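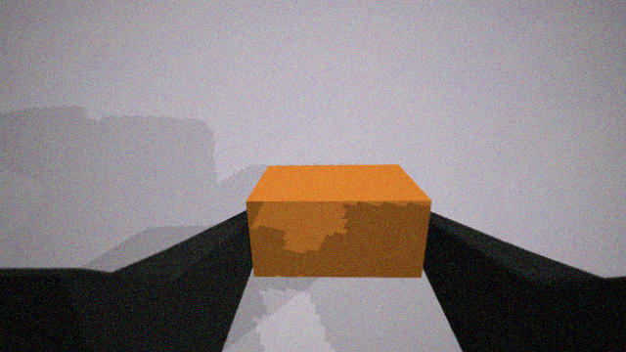 Soment Group, Flurnovside
Grasping project: minutes of fault review
11/12/23

Present: Trinidad Saludo (chair), Renato Magbanua, Ruoxi Dong, Oluwatosin Anozie (minutes)
Apologies: Danilo Evangelista, who sent a list of questions in his place. It was longer than the agenda.

1. Previous minutes
Accepted. Renato asked that "Renato broke it" under item 4 be changed to "the arm stopped responding." Changed. Ruoxi asked for her objection to be noted. Noted.

2. The fault
Ruoxi went over what we know. On the overnight run the policy was picking up the orange block in simulation as usual. At episode 200 the gripper closed, the lift began, and the block left through the floor at a speed Ruoxi called "ambitious." The logger scored the episode as a success. It scored everything after it as a success too, including the episodes that had no block in them.

Trinidad asked how an arm can succeed at lifting a block that isn't there. Ruoxi said the success check looks at how far the block is from the table, and by then it was very far from the table. The check doesn't care which direction.

The nightly report said it was our best run yet. Renato had already forwarded it to the people at Irneditz. He has since forwarded them something else.

3. Cause
Partly agreed. The grip force limit had been raised from 5 to 30 newtons in the config. With the old limit the fingers hold the block. With the new one they try to meet in the middle of it, and the physics solver settles the argument by throwing the block out.

Who raised the limit is less agreed. The change came in with a commit labeled "small tidy." Renato thinks it was for the heavier test part and was meant to be put back. Danilo's note (question 7) says he remembers it differently. Left there until Danilo can be in the room.

Oluwatosin pointed out that the force would have mattered a good deal more on the real arm, which reads the same config file. There was a pause.

4. The real arm
Trinidad asked directly whether the real arm had been run with the new limit. Renato said no, it has been powered down waiting for a cable. Everyone said kind things about the cable supplier for the first time this year.

Agreed that the arm stays off and locked out until the force limit lives in its own file, with a hard cap in the controller that the config can't override. Ruoxi wanted the cap tested by somebody who did not write it. Renato will write it, Oluwatosin will test it, using a force gauge and not a hand. The remark about hands was directed at one person, who knows.

5. Success check
Ruoxi will rewrite it. The block must be above the table, between the fingers, and must exist. Any episode where it moves faster than the arm can move will stop the run and send a message.

Discussion of who gets the message at 3 a.m. Trinidad suggested a rota. Silence. Trinidad suggested Danilo. Carried.

6. Old results
All runs since the commit are to be treated as suspect. The June runs were made before it and can stand. Oluwatosin asked if the slides for Pascual use any of the suspect numbers. They use only the suspect numbers. Trinidad will move the talk.

7. Actions
Renato: controller cap; write to Irneditz again, shorter this time
Oluwatosin: test the cap; put a tag on the arm's power switch
Ruoxi: new success check, rerun the overnight job at the old limit
Trinidad: Pascual; rule that force changes need a second reviewer
Danilo: to be told about item 5

8. Any other business
Ruoxi has a clip of the block leaving and offered to show it. Shown 5 times. Meeting closed late.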